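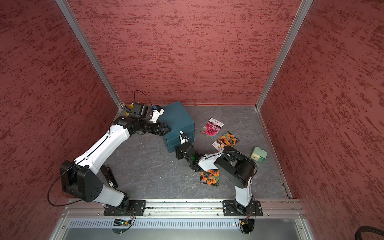

Dark red walls, gray marble-look floor.

Paint, week whatever

4 min read

OK quick one because the second coat is drying and I have maybe an hour before I need to be back in there with the small brush.

So the dining room. Still red. Or red again, I should say, because it was red when we moved in, then it was a kind of oatmeal for six years, and in January I got fed up with oatmeal and bought three cans of the darkest red Gilex sells. Their deep base. Went home very pleased with myself. Did not buy primer.

Buy primer. Tinted gray, that's the one you want under red — the guy at the counter did say it, I nodded and walked out without it. White or beige under red and you're doing four coats, five in the corners, and it still looks like cough syrup when the lamp is on. I did four coats. Then I sanded a patch back by the window, put gray primer on it, one coat of red over that, and it looked better than the whole rest of the room. Great. Wonderful.

Anyway. Things I know now, in no order.

Roller streaks. Dark colors show everything. I was pushing the roller way too hard, trying to squeeze the last bit out of it before going back to the tray, and you get those ridges where the edge of the roller digs in. Load it more, press less. Also don't go back over a part that's half dry, just leave it, it will look awful for an hour and then mostly it won't. I know this and I still went back over it. Twice.

Texture. I wanted a bit of texture on the long wall so I did the thing with the wide dry brush, dragging it sideways through the top coat. It's fun! Arms get tired fast. You need to do a strip at a time and not stop for the phone. I stopped for the phone. There's a line next to the door now where you can see exactly how long the call was. May put the bookcase there.

Tape. I used the cheap stuff from Buveck on the baseboards and it took a long strip of white paint off with it, right down to the wood. The good tape costs double and I will be paying it from now on. Pull it while the paint is still a little soft, and pull it back on itself, slow.

Money, since my sister asked. Budget was 600 for the room including the new light. The paint was most of it becuase I had to go back for a fourth can, and then the primer, then more tape, then a roller cover that didn't shed. I have stopped adding it up. The light is going to wait.

Samples. I did get samples, 12 of them, all the little pots, and painted them on the oatmeal wall side by side like you're supposed to. Turns out this is useless (for me) as next to oatmeal every red looks the same red. What worked was a big piece of cardboard, two coats, carried round the room and left leaning up overnight. Morning it was brick, evening it was almost brown. I like the brown. If you don't like brown do not go this dark, you'll have it from 4 in the afternoon all winter.

The floor stays. People keep asking. It's gray tile, came with the house, it's cold and it's ugly with oatmeal, but with the red I have sort of made peace with it. There's one cracked tile by the radiator that I'll get to. The rug from Ita is coming back from the cleaner and will cover it anyhow.

Ceiling — leave it white. I had a moment last week, late, brush in hand, where I thought about taking the red up and over. Put the brush down, had some toast.

Left to do: second coat on the window wall, touch up round the outlets, put the outlet covers back (where are they), scrape the blob off the radiator, doors. The doors might be cream, might be the same red in a satin. I picked up a card from the Innes range and there's a cream on it I keep looking at but it's very close to, yes, oatmeal.

If anyone has a way to get dark red out of a gray sweatshirt leave a comment. Already tried dish soap, it went pink.

Right, going back in. More when the doors are done.

Contact | © All rights reserved | Back to top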